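Grudley Street Tenants and Neighbors, minutes of the March meeting
Taken down by me, Enikő Antal, with apologies in advance for my handwriting, which I then had to read back

Present: Hinata Wada (chair), Kornél Szalai, Valentyna Stelmakh, Csaba Medve, me, and nine or ten others who didn't sign the sheet. Please sign the sheet! It was on the windowsill the whole time.

We got going at 7:10 in the evening. Last month's minutes were passed with one fix: I had written that the Skuleck bus stop was moving to the north side of the street, and it's moving to the south side. Sorry to anyone who stood there.

1. The laundry room

Kornél has had two quotes for replacing the dryers. The first came in at $3,390 for both machines, hauled up and hooked up, and the second was lower but left out the vent work, so we can't really compare them yet. He'll call the second company back and get a number with the vent in it. Valentyna asked if we could fix the old ones instead and Kornél said he'd been told the drum on the left one is finished. There was a long detour here about who keeps washing a dog blanket in there (I am leaving names out) and Hinata had to bring us back.

Agreed: Kornél gets the full second quote before the next meeting. Until then please clean the lint screen after every load, and I mean every load.

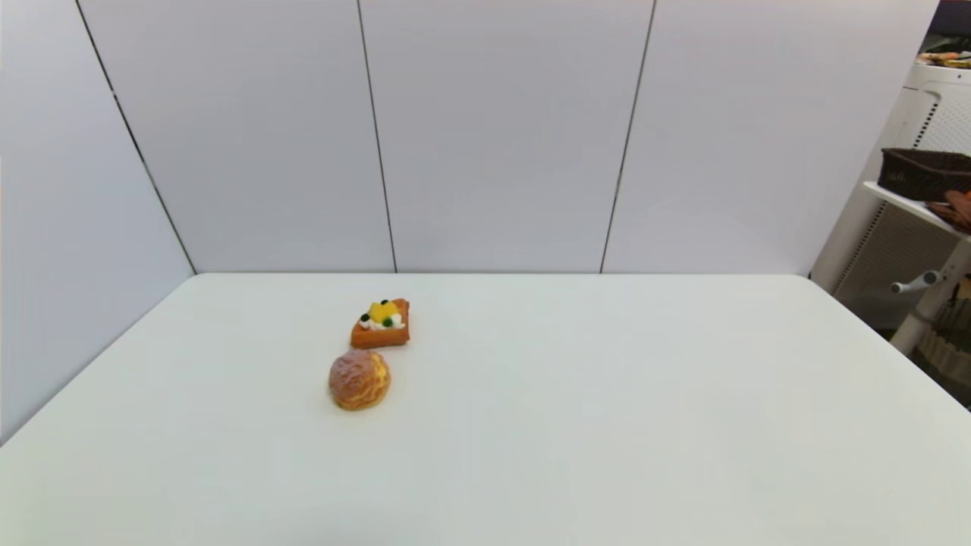
2. Spring block party

We all want one, that part took ten seconds. The argument was over food. Last year we ran out of dessert by five o'clock, and Csaba thinks we should have a proper sweets table this time, with a sign-up so we don't get eleven pans of brownies. I said I'd do something waffle-shaped, small and rectangular and golden brown like the one on the white table, because you can pick it up with your fingers and I don't own enough forks. Hinata will bring rice crackers and cut fruit. Somebody at the back offered three kinds of pickles and was accepted with real enthusiasm.

Valentyna has the flyer nearly done and wants to print 300, which covers our block and both sides of Sikora Court. Csaba wondered if Sikora Court would think we were trying to take over their own picnic. Valentyna said she'd already asked over there and they'd love to join in, so that was that.

Music: no live band this year. Kornél will make a playlist and has promised to let other people add to it — we are holding him to this. Off by nine.

Agreed: sign-up sheet for food goes in the lobby next to the mailboxes. Valentyna prints the flyers. I'll ask the city what we need for closing the street, and whether they still want the form on paper.

3. Mendeck Park fence

Hinata went to look at the fence with the parks people. The section by the swings is loose at the bottom and they've put it on their list for this spring. The gate latch they fixed while she stood there, which she was thrilled about and so were we. The petition for a second light on the path now has 171 names. I'd love to see it over two hundred before we hand it in, so if your upstairs neighbor hasn't signed, go knock!

Csaba brought up the geese. We talked about the geese for quite a while and decided nothing.
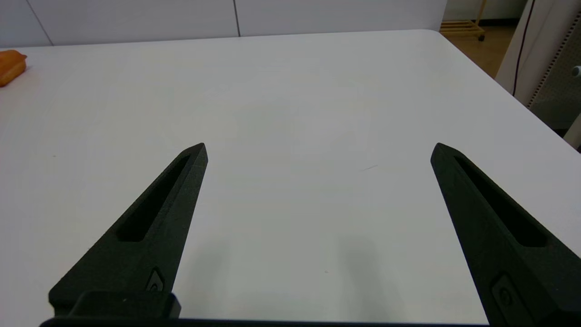 4. Money

Short one. We have around $2,000 in the account, all of it spoken for if the dryers go ahead, and the landlord is supposed to match what we put in. Hinata has that in an email but would like it in a proper letter, and so would I. Csaba offered to pass a hat at the block party. Valentyna would prefer a raffle, and after some back and forth we're doing the raffle, with Csaba in charge of finding prizes. He has a gift basket in mind already and won't tell us what's in it.

Agreed: Hinata writes to the landlord and copies me.

5. Anything else

The front door is sticking again when it rains. Kornél will plane it down a little if the super doesn't get to it first.

A stroller has been in the second-floor hallway for a while. It's blue, it has a good rain cover, and it needs to go home.

Valentyna has tomato seedlings to give away, far too many, and will leave them by the back steps once the nights warm up.

We finished at 8:35. Next meeting is in April, same room, and Hinata is going to try to get us the chairs with backs.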